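Opinion > Public Life > Institutions

The Case for Keeping the Shared Table

By Melati Teoh
20 June 2022

Print | E-mail this article | 14 shares | 6 comments

The town council of Irnberg will decide in November whether to replace the long tables in its public library with single-seat study booths. The proposal comes from the consulting firm Clevilell, which was asked to recommend ways to make better use of the reading rooms. Its report is careful and deserves a careful answer. I believe its main recommendation is mistaken, and that other towns considering similar changes should take note before they follow.

The argument for booths rests on demand. Of the 235 library users who answered the firm's survey, 97 said they would prefer a private seat to a place at a shared table. The report treats this as a mandate. It is a substantial minority, and its wishes should be met in part. It remains the case that most respondents either preferred the tables or expressed no preference. A public body should hesitate before removing something that the larger part of its users did not ask to have removed.

There is also the matter of capacity. The main reading room now seats 200 people when the tables are full. Under the plan the room would lose 30 of those seats, as booths need partitions and wider aisles. The loss would fall in the weeks before examinations, when students already wait on the stairs for a place. The report mentions this in an appendix and proposes a reservation system. Reservations favor those who plan ahead and have a reliable connection at home. The people who depend most on a public room are often those who arrive without notice.

A large table is among the least specialized pieces of furniture an institution can own. It can hold a newspaper in the morning, a set of maps at noon and a chess club in the evening. Its surface makes no assumption about who will come or what they will bring. A booth makes several assumptions: that the user is alone, that the work is done on a small screen, and that the user wishes to be screened from others. Those assumptions hold for many visitors today. They did not hold for most visitors twenty years ago, and we have little reason to suppose they will hold twenty years from now.

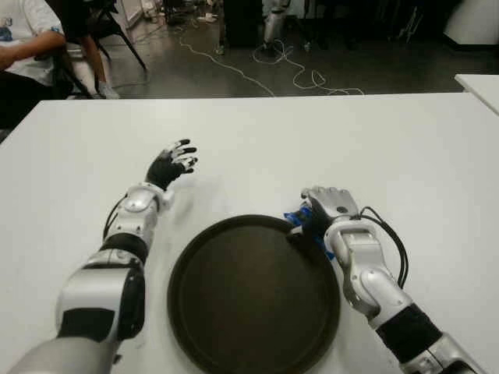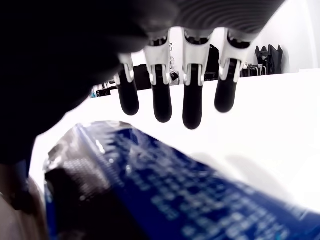
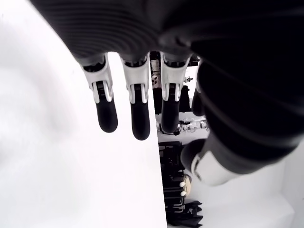
What Kellus Learned

The neighboring town of Kellus made the change that Irnberg is now considering. Farah Sembiring, who managed the library there during the conversion, has written frankly about the results in her annual reports. The booths were popular in the first year. By the third, the local history society had moved its meetings to a church hall, and the evening language classes had stopped because no remaining surface could seat a group. The library then rented folding tables for special events and stored them in a corridor. Her last report called the arrangement "a cost we did not enter in the original budget."

It would be unfair to draw too much from one town. Kellus has a smaller building and fewer rooms in which to place groups. Even so, the sequence is familiar to anyone who has worked in public administration. A general resource is divided into private portions, the uses that required the whole disappear, and the institution pays a second time to recover them.

I do not argue that nothing should change. The complaints about noise at Irnberg are genuine, and the lighting at the north end of the reading room has been poor for years. The smaller Fiadzo Room, on the second floor, stands closed for much of the week and could be fitted with booths at modest expense. That would serve readers who want privacy and leave the main room as it is. The consultants considered this option and set it aside on the grounds that the upper floor requires additional staff. The council should ask for the cost of that staff in writing and compare it with the cost of the full conversion.

The council should also ask a question the survey did not put. Users were asked where they would like to sit. They were not asked whether they had ever shared a table with a stranger and found it useful, or whether they would miss the chance. Such benefits are difficult to measure, and for that reason they tend to be left out of reports of this kind. The elected members are under no obligation to leave them out of their deliberations.

Written comments on the proposal may be submitted at the library's front desk until the end of the consultation period.

Print | E-mail this article | 6 comments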